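Grindberg Bench Kit 2
Wrist-camera arm station for clubs and classrooms

Overview | What ships | Fitting | Course notes | Spares

The Grindberg Bench Kit 2 is a tabletop arm station for school robotics clubs, built by people who used to run one and still have the tape residue to show for it. It gives a team one arm, one gripper with a wrist camera, and a frame stiff enough to survive a student leaning on it while explaining why their code is fine.

It was drawn up for the Lultow club season, where teams program a pick-and-place task, and then program it again after finding out what their arm does near a corner. Most of what changed from the first kit came out of their complaint sheet, which ran to 48 entries. Three were about the color.

What ships

Arm with mounting plate and cable set
Two-finger gripper, black
Wrist camera with bracket
Frame rails and corner brackets
Dark work mat, matte
Obura controller, with a stop button large enough to hit in a panic
Task booklet and one hex key (you will lose it; see Spares)

Power supply is included. A laptop is not, and neither is a student who reads the booklet first.

Fitting

Allow one club session. The frame goes together before the arm goes on. Teams who do it the other way around get very good at taking an arm off.

Tighten the corner brackets by hand, square the frame, then go around again with the key. The mat lies flat inside the rails. If it curls, leave it under some textbooks overnight, which is more use than they were getting.

The assembled station weighs 184 newtons. Yes, newtons. The booklet was written by a physics teacher, Þröstur Ragnarsson, and he would not be moved on this. Two people should lift it.

Course notes

The booklet has three units. Unit one is jogging the arm by hand controller until everyone has had a turn and someone has had four. Unit two is reaching to a fixed point. Unit three is the wrist camera, and this is where club season really starts.

Ulla Savolainen, who coaches at Lultow, has her teams spend the whole of March on unit three. Her advice is to look at what the camera sees before writing a line of code. Students plan from where they're standing, with a fine view of the whole bench. The arm gets a good deal less to go on.
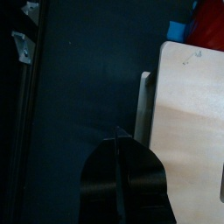 So the first exercise is done on paper. Each team saves one view from the wrist, sketches it, and marks which way the arm can travel without meeting something solid. Then they swap sketches with another team and argue. Coaches report that the arguing can be left unsupervised for the length of a cup of coffee.

Keep the speed limit at the club setting until every team has finished unit two. The limit is changed from the coach menu. The password is in the coach booklet, so please stop storing the coach booklet on the bench.

Spares

Gripper finger pair
Corner brackets, bag
Work mat
Wrist camera cable
Hex key, single
Hex key, bag (our best seller)

Braltden rails from the first kit fit this one. First-kit brackets don't, and pushing harder has been tried.

Schools can order on invoice. Put the club name on the order as well as the school name, or the box will spend the season in the front office.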